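Guidance for households on keeping prescription medicines, over-the-counter remedies and supplements at home. It applies to all tenants and family members in Bollirbridge residences and replaces the sheet issued in May.

## Where medicines should be kept

Most tablets and capsules keep best in a dry cupboard at ordinary room temperature. The bathroom cabinet is a poor choice. Steam from the shower softens capsules and causes coated tablets to stick together, even when the lid is closed. A cupboard above the stove is no better.

A bedroom closet shelf or a high kitchen cupboard away from the oven and dishwasher is suitable in most homes. Where children live in or visit the household, the cupboard should lock. Purses, coat pockets and nightstands are not storage places.

Certain products, including many eye drops and liquid antibiotics, must be refrigerated. Place them on a middle shelf in a closed box, never in the door, where the temperature changes each time it is opened. Do not freeze any medicine unless the label says so.

## Containers and labels

Keep each product in the container it came in. The label carries the dose, the expiration date and the pharmacy's telephone number, and all of these may be needed in a hurry. Leave the cotton plug out once a bottle has been opened – it draws in moisture.

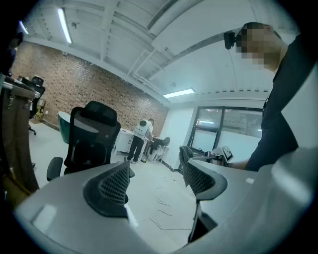
Weekly pill organizers are acceptable for regular medicines, with these conditions:

- Fill no more than 2 weeks at a time.
- Ask the pharmacist first whether the tablet may be removed from its foil.
- Wash the organizer in warm water and dry it fully before refilling.
- Keep the original boxes until the last dose has been taken.

Residents who use the Kustex organizer should note that the lids loosen with wear. Replacement lids are available from the Mansilla office, and the part number is 33.

Write the date of opening on eye drops, creams and syrups with a permanent marker. Many eye drops are to be discarded 4 weeks after opening, whatever date is printed on the carton. The leaflet will state the period for the product concerned.

## Vitamins and herbal products

Supplements are to be stored with the same care as medicines. Gummy vitamins in particular look like candy and should be kept out of reach. Fish oil that smells sharp or sour should be thrown out. Dried herbs for tea belong in a tin or dark jar, apart from cooking herbs, with the name written on the side as well as the lid.

## Clearing out

Go through the cupboard twice a year. Set aside anything expired, unlabeled, discolored or crumbling. Do not pour liquids down the sink, and do not flush tablets unless the leaflet specifically directs it.

Unwanted medicines may be handed in at the Sodico pharmacy counter. Before doing so, cover the name and address on each label. Needles and lancets are accepted only in a rigid sharps container.

Questions about this sheet may be directed to Fotis Koutsoukos, Resident Services, extension 21. In a suspected poisoning, call emergency services or the poison control center first – and have the container at hand.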